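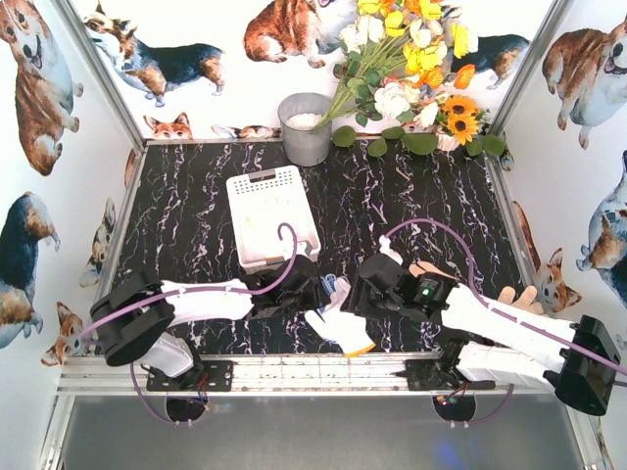 # Permit requirements for a small private group at Bimodmont Cave

**Category:** Caves and karst / Access and permits

**Posted by Garer Walking Club**

Our club is planning a visit to Bimodmont Cave in November and would appreciate guidance on the current access arrangements. The published visitor information covers the guided tour of the upper chambers in some detail, but it is less clear on the lower streamway, which several of our members would like to see.

We expect a party of 17. Most have completed the guided tour at least once, and two hold current vertical rescue tickets, although we understand no rope work is involved on the usual route. We would be grateful for advice on the following:

- whether a group of this size may enter the streamway on a single permit;
- whether the booking is made with the park office or through the Pettigrew visitor centre;
- whether helmets and lamps may be hired on site, or must be brought in.

We would also like to know whether the track from the Pettigrew car park is suitable for a member who has recently had knee surgery. She does not intend to go underground but would like to walk as far as the entrance.

---

**Stedby Speleological Group**

The upper chambers and the streamway are administered separately, and a ticket for one confers no right of entry to the other.

Streamway permits are issued by the park office. The Pettigrew visitor centre sells tour tickets only and will refer you on. The application form asks for a nominated trip leader, a list of participants, an emergency contact who will remain on the surface, and an expected time out. Applications without a surface contact are returned unprocessed, so it is worth settling that point before you write.

With respect to numbers, a party of 17 will need to be divided. The limit in the streamway is nine persons including the leader, and only one party may be below the second squeeze at any time. Groups of your size generally apply for two permits on the same day, with the first party entering at 8.30 am and the second in the early afternoon. Each party requires its own leader. The same person may not be named on both forms.

Helmets are available for hire from the visitor centre, but these are intended for the tour and are not fitted with lamp brackets. Participants in the streamway must carry their own helmet-mounted lamp and 2 independent backup lights. Overalls and boots should be washed and fully dried before arrival. Staff do inspect footwear at the gate, and parties have been turned away for carrying mud from other cave systems.

November is a reasonable choice. The bat roost in the western passage is roped off at that time of year – please observe the closure even if the ropes appear to have slipped – but the remainder of the route is open. The streamway is closed without notice after heavy rain in the Garer catchment, and the permit fee is credited towards a later visit in that event. It is not refunded.

As regards the track, it is 309 metres from the car park to the upper entrance, on compacted gravel with a handrail for most of its length. There are 54 steps in the final section, in three flights, with a bench at the foot of the first. Your member may wish to wait there if the steps prove too much. The streamway entrance lies further downhill on an unformed path and would not be suitable.

---

**bimod_regular**

We went in last year and the park office took nearly a month to reply, so apply early. Ring them if you have heard nothing. Also the water is cold. Wool or a thin wetsuit, no cotton. The toilets at the lower car park were shut when we were there, use the ones at the visitor centre.

---

**Pettigrew Track Users Association**

Further to the replies above, members should note that the upper car park gate is locked at 5.00 pm. A party entering the streamway in the afternoon should leave its vehicles at the lower car park, where there is no gate, and allow additional time for the walk back in the dark.

The handrail mentioned above has been removed from the middle flight of steps pending replacement. The park office can advise whether the work has been completed.

---

**Garer Walking Club**

Thank you to all who replied. We will submit two applications under separate leaders and will contact the park office regarding the handrail before confirming arrangements with our member.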